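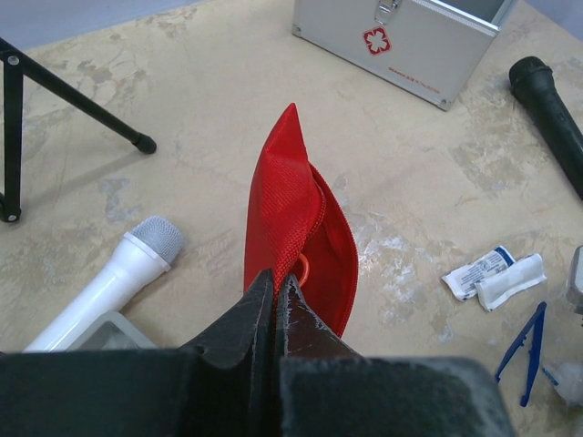 Etska running kit: sizes, washing and returns

How do I choose my size?

Measure around the fullest part of your chest with your arms down, then check the number against the chart on the product page. If you fall between two sizes, take the smaller one for racing and the larger one for everyday runs. The leggings are cut long in the leg, so shorter runners may prefer the 7/8 version.

Do the men's and women's tops fit differently?

Yes. The women's Hulidov top is narrower at the shoulder and has a longer back. The men's is straight from underarm to hem. The cloth is the same in both.

How should I wash my kit?

Wash at 30 degrees, inside out, with like colours. Leave out fabric softener. It coats the fibres and the top will hold on to sweat. Hang to dry and keep it off radiators.

My jacket has stopped shedding rain. Is it faulty?

Probably not. The outer finish on the Damaris jacket wears down with use and washing. Clean it with a wash made for waterproofs, then apply a spray-on proofer while the jacket is still damp. If water comes through the seams, send it back to us.

What colours does the Damaris come in?

There are 4 this season: red, moss, black and a pale lavender. The lavender is the one customers most often ask about, as it looks grey on some phones. It is close to the colour of the three walls round the table in the photo here, and a shade you might pick for a bedroom. Reflective strips are silver on every colour.
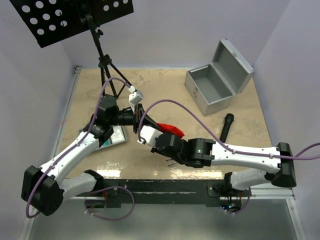

Repairs are free for two years on zips, seams and cuffs. Vasilică Sârbu runs the repair desk and will email you if a job is going to cost anything. Please wash the item first and put a note in the parcel saying where the damage is. If the jacket is lavender, add that to the note so he can match the thread; think of the pale walls behind the two white-and-black arms, and you have the shade we mean.

How long do I have to return something?

You have 35 days from delivery. Items must be unworn outdoors, with tags on. Refunds go back to the original card within 10 working days.

Can I collect my order?

Yes, from the Demirtaş shop, from Monday onwards if you order over the weekend. Bring your order number. For club orders, write to Liudmyla Tkachuk at the same shop.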